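Cuvex arm, part four: cabling, homing and the sorting bench

September 9, 2021

The arm now homes on its own and returns to the same place often enough to be useful. Most of the last few weeks went on the cable run and the base plate, neither of which I had planned to touch again after April. Notes follow, in the order the faults appeared.

Base plate

The old plate was 6 mm aluminium on four rubber feet. With the arm at full reach and a load in the gripper, the whole thing rocked on the diagonal, and the error at the tip was larger than anything the joints contributed. I spent two evenings tuning the shoulder before checking the plate with a dial gauge, which was the wrong order to do it in.

The replacement is 10 mm, bolted to a steel channel that clamps to the desk at two points. The shared workshop has a drill press with a decent vice, so the holes are square to the face this time. I left the feet off. The clamp pads are offcuts of hard rubber, glued on with contact adhesive.

With the new plate fitted, deflection at the tip under load fell below what my gauge will show. I then put the shoulder settings back to where they had been in April, and they were fine.

Cable run

The joint cables used to come down the outside of the upper arm in spiral wrap. At the elbow they were bending tighter than they should, and one conductor in the encoder lead had gone intermittent. The symptom was a position fault every few hours, always on a fast move, never when I was watching with the meter attached.

I cut the lead open and found the break within a finger's width of the elbow clip. The new run goes through the middle of the joint with a service loop above it. Flexible cable with finer strands costs more than the stuff I had on the shelf, and I should have bought it at the start. The power pair and the encoder pair are now separated by the width of the link, with the encoder shield grounded at the controller end only.

I ran the elbow from stop to stop 2000 times overnight with logging on. There were no position faults. I have not repeated the test with a load.

Homing

Each joint has a slotted optical switch and a flag. The first version drove towards the flag at a moderate speed and stopped at the first edge, so the result depended on speed, supply voltage and which way the joint had been resting. The current version does this:

1. Back off until the flag is clear of the switch.
2. Approach at a quarter of normal speed and stop at the edge.
3. Back off by a fixed number of steps.
4. Approach again at the slowest speed the driver will hold smoothly.
5. Take the index pulse after the edge as zero.

Step 5 matters more than the rest. The edge only has to be repeatable to within one turn of the motor, and the index pulse does the fine work. On the shoulder the offset between the edge and the index was 1465 encoder counts on the first good run. It has moved by a few counts either way between runs, well inside the margin.

The wrist has no index pulse. It homes to the edge alone, and is the worst joint for it. The gearbox there is a cheap one with visible backlash, so I always finish the move in the same direction. A better gearbox from Carvalho is on order and may or may not fit the existing flange. The drawing gives the bolt circle but no depth for the holes.

Controller

No change to the board. The firmware is now 928 lines, down from rather more, after I removed the two old homing routines and a serial command set that only I had ever used. Configuration has moved into a single text file which is read at start-up. If the file is missing the arm stays unpowered and the status lamp blinks. Previously it loaded defaults and moved, and the defaults were for a different shoulder ratio.

The stop button breaks the motor supply directly and also tells the controller. I had wired it to the controller alone. Do not do that.

Vision and the sorting task

The first real job is sorting desk stationery into a divided tray. I chose it for the range of shapes. Tape rolls have a hole that fools a simple outline fit. Paper clips tangle and arrive as a heap, so the program has to treat them as a texture and grab at the middle. Staple boxes are plain rectangles and give no trouble. Sticky notes are the easiest by colour and the most awkward to pick up, as the jaws tend to take hold of only part of the pad.

The clear plastic has been the main difficulty. Both the organiser and the shallow tray beside it let the white desk show through, and a reflection on the plastic reads as an edge. Lowering the exposure helped. Finding the tray by its contents helped more: I look for the pink pad first, fix the top right compartment from that, and work out the other five from the known spacing. 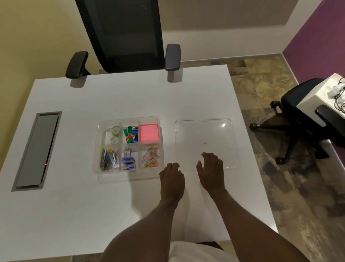 Remedios Bautista wrote to say that I am making life hard for myself with the clear tray, and that a strip of matt tape along the rim would give the edge finder something solid to hold on to. She also thinks the pad is a poor reference: it gets used up, somebody replaces it with a yellow one, and the whole grid goes with it. Two small printed markers on the desk would do the same job and would not depend on the stationery.

I agree about the pad. Markers are the sensible answer if the tray is held in a fixed position, and a pair of locating pegs would see to that. I am less keen on taping the rim, as I would like the program to cope with an ordinary tray from a shop, but I will try it to find out how much of the remaining error it accounts for.

Her second question was about grip force. At present the jaws close to a set current and stop. The limit is the same for every class of object, which is too much for the notes and too little for a stapler held off-centre. A table of limits per class is the next change - it is a few lines in the configuration file and a longer session of testing.

Results so far

Over 104 picks, taken across all the classes, most failures were in the paper clips, where the jaws closed on nothing or came up with a chain of several. The remainder were wrist errors of the kind described above. I have not separated them by class yet because the log did not record the class until halfway through. It does now.

Still to do

Fit the Carvalho gearbox, or send it back.
Repeat the elbow test under load.
Printed markers and pegs for the tray.
Grip limits per class.
A cover for the elbow, where the service loop is exposed and will catch on something eventually.

The base plate drawing is in the usual folder, revision C. Revision B has the clamp holes 4 mm too close to the edge.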